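The Irkerer bench: what went wrong in run 409

Posted Apr 22, 2024 by Jean Dalgleish

Many of you have written to ask how the two-armed bench is getting along, and I'm sorry to have kept you waiting! We had a fault, we have learned a good deal from it, and I promised Lewis Galbraith I would put it all down while it was still fresh in my mind.

The job we gave Irkerer is a homely one. There is a cup of utensils and a second cup made of wire mesh, and the arms are meant to move the utensils from one to the other, passing them across in the middle if need be. It had been going along nicely for 72 runs on the new Plurano software. Then, in run 409, the left arm stopped answering while the right one carried on as though its partner were still keeping up – and the two grippers bumped, hard enough to make Lewis jump out of his chair.

No one was hurt, I'm glad to say, and the stop button did its job. The trouble was a cable plug at the left wrist that had worked itself loose with all the bending and stretching. The left arm lost its signal for five seconds, and the right arm had never been told to wait. We have now tied the cables down with more slack at the joints, and if either arm goes quiet, both of them halt. Our friends at Innes kindly looked over the change for us.

We also have a new house rule, and I do mean it for visitors too: hands stay outside the rails whenever the power is on, even if the arms look fast asleep. The next open afternoon is in May, and Lewis will be glad to show you the old plug.
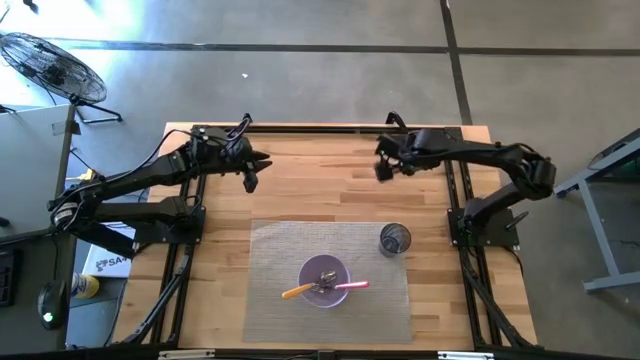
Both arms over the bench, with the utensils in the lavender cup and the mesh cup still empty.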